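3.2 The bed as a surface for other things

Of the rooms covered by the household survey, the bedroom produced the longest object lists. We recorded 308 beds in Kindlow and Bidunar. For each one we noted what lay on the mattress, whether the mattress had bedding on it, and which sides of the bed touched a wall. Items were coded as sleep items (pillows, sheets, blankets, covers) or as other items (toys, mats, clothing, papers, bags, dishes and so on). Coding was done by object type and took no account of what residents said the object was for. A pillow was a sleep item even where the household used it as a seat.

Across all beds we coded 867 other items. Most were small and flat. Paper goods and folded clothing made up the two largest groups, followed by play items in homes with children under seven. Larger play items, such as foam mats, were less frequent, but they took up far more of the mattress when they were present. For this reason we report covered area as well as item counts. A bed with one mat and a bed with one sock would otherwise look the same in the tables.

Bare mattresses were treated as a separate group. We had expected them to hold fewer items, on the assumption that a stripped bed was waiting to be made up. The records do not support this. Bare mattresses held as many other items as made beds did, and large items were more common on them. Figure 4 gives one case from this group, in which a play mat lies over the left part of the mattress and a single pillow rests at the headboard end.
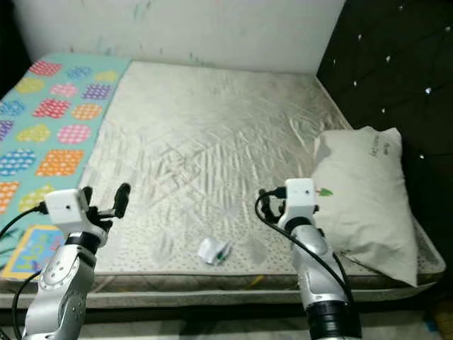 Figure 4. Bare mattress with foam play mat, picture card and pillow. Wall contact along the far side.

The case in Figure 4 also raises two coding problems. The first is the picture card lying on the mat. Items resting on other items were counted separately, so mat and card are two entries, but only the mat adds to covered area. The second is the small crumpled white item toward the front of the mattress. It could be paper or tissue, and the coders did not have to choose. Both fall under "paper goods" in the Furtado list, which we used without changes apart from the added class for play mats. The pillow has handwriting on it and was coded as a sleep item all the same.

Wall contact mattered more than we had planned for. Where a long side of the bed stood against a wall, items tended to collect on that side, and the open side was kept clearer. Wall marks were entered as present or absent, with no attempt to date them or say what had made them. The wall in Figure 4, with its green and grayish scuffs, was entered as present.

Residents who agreed to a short interview were asked where the items on the bed would go if the bed were needed. In 30 homes the answer was the floor of the same room. Other answers named a chair, a shelf or a second bed. We return to these answers in Section 4, where they are set beside the storage measures taken with the Droltus room form.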